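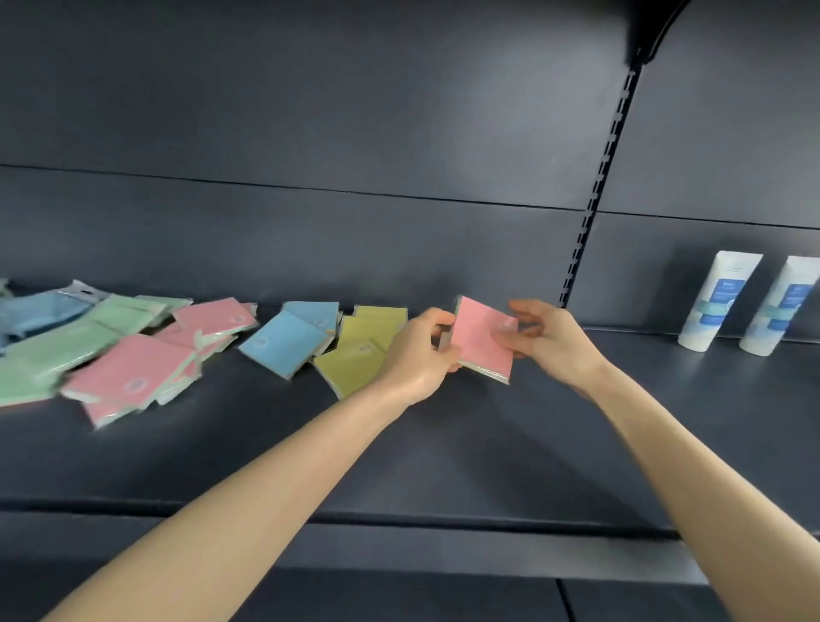 Slide 1. Morning. I've been asked to talk about death notices, and whether families should pay for the packages they are sold with them. I have my doubts, as some of you know. Start with ordinary shopping. You go to a shop, you take a flat pink packet off a metal shelf or put it back, both hands on it, and you can see what you are getting. A notice is sold by the line to someone who has slept for three hours, and the price comes at the end.

Slide 2. The Whitfield figures. We looked at 167 notices placed through the Whitfield office. 37 had been paid for twice, once in print and once on a "memorial page" the family didn't remember choosing. Pause here. Somebody will say it's a small sample. It is. I'd still like an answer.

Slide 3. Storkix. They say their pages "last for ever". Ask what happens when the firm is sold. I asked in August and was sent a brochure.

Slide 4. Length. The longest notice we had was 451 words, mostly grandchildren and where they live. Lovely for the family, I'm sure, but who suggested the towns? The form has a box for each one — and every box adds to the bill.

Slide 5. Templates. Read out the Multer one, slowly. "Passed peacefully surrounded by loved ones" is already filled in. You have to delete it. Some people didn't die like that, and their families have to rub it out.

Slide 6. What I'd ask for. Full price on the first page. No ticked boxes. A 10 day wait before anyone rings about an anniversary notice. Uder say they do this already. I haven't seen it in writing.

Skip slide 7 if we're running late. Questions. Handouts are by the door.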